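Pince parallèle Plomier P-114 - embout souple
Réf. 114-ES
Disponibilité : expédition suspendue pour la première série, voir ci-dessous. Série B en stock.

AVIS SÉCURITÉ - à lire avant remise en service
Perte de serrage possible sur coupure de courant. Concerne les pinces livrées avant août, firmware 104. Le frein de doigts ne se verrouille pas si la coupure tombe pendant la course de fermeture. La pièce n'est plus tenue, elle peut tomber. Pas de blessé signalé à ce jour. Deux clients touchés, dont Rostico (cylindres lâchés au-dessus du convoyeur, bord d'un bac fendu).

Comment savoir si vous êtes concerné
Plaque sur le flanc du corps de pince, côté connecteur. Lettre A après la référence = concerné. Lettre B = rien à faire. Plaque illisible : envoyez-nous le numéro de commande, on vérifie.

Ce qu'il faut faire
Arrêter le cycle, bras en position basse, pince ouverte et à vide. Couper l'alimentation, consigner. Ne pas mettre la main entre les doigts, même hors tension, le ressort garde de l'effort. Passer au firmware de la série B (fichier dans l'espace client, rubrique Téléchargements). Refaire ensuite le test de coupure décrit dans la notice, pièce légère, personne dans la zone. Si le frein ne claque pas : démonter et nous renvoyer la pince, port à notre charge.

En attendant la mise à jour, pas de transfert au dessus d'un poste occupé. Vitesse réduite.

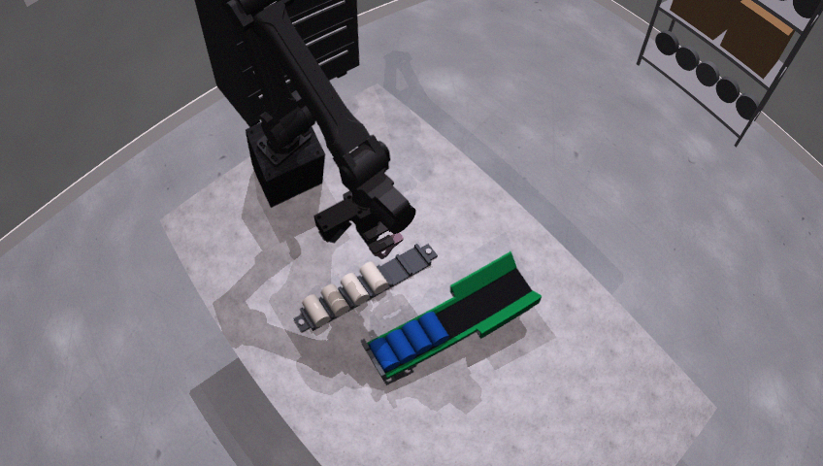

Vue de simulation, P-114 en bout de bras. Cylindres blanc crème dans le bac gris, cylindres bleus sur le tapis du convoyeur vert.

Application type
Dépose et reprise de petits cylindres couchés, bac rainuré vers convoyeur ou l'inverse. Les embouts souples marquent peu les surfaces peintes. Pour pièces huilées prendre plutôt l'embout strié, en option.

Deuxième point, moins grave
Embout qui glisse de son logement après 500 cycles environ chez un client, colle mal polymérisée. Lot isolé. Embouts remplacés gratuitement, demander le kit de deux. Contrôle visuel à chaque prise de poste, ça prend dix secondes. Un embout décalé = on arrête, on ne recolle pas à la cyano.

Caractéristiques
Type : parallèle, deux doigts, électrique
Corps : noir
Embouts : souples, interchangeables
Frein : à manque de courant (voir avis)
Entretien : graissage des guidages tous les 1000 heures
Fixation : bride Zellberg, adaptateur pour autres brides sur demande

Livré avec
Pince, câble, vis de bride, un jeu d'embouts, notice papier. L'adaptateur n'est pas compris - on nous pose la question toutes les semaines.

Garantie
Deux ans. La mise à jour ne l'annule pas, même faite par vos soins. Par contre un doigt usiné ou percé, oui.

Contact pour l'avis sécurité
Philomena Gilmartin, service après-vente. Joindre une photo de la plaque et le journal de défauts si vous l'avez. Réponse dans la journée si reçu avant 15 h.
Commandes et délais : Jericho Padilla.

Produits associés
Embout strié 114-ST
Kit embouts souples, par deux
Adaptateur de bride
Câble rallonge, gaine renforcée (rupture, retour prévu sous peu)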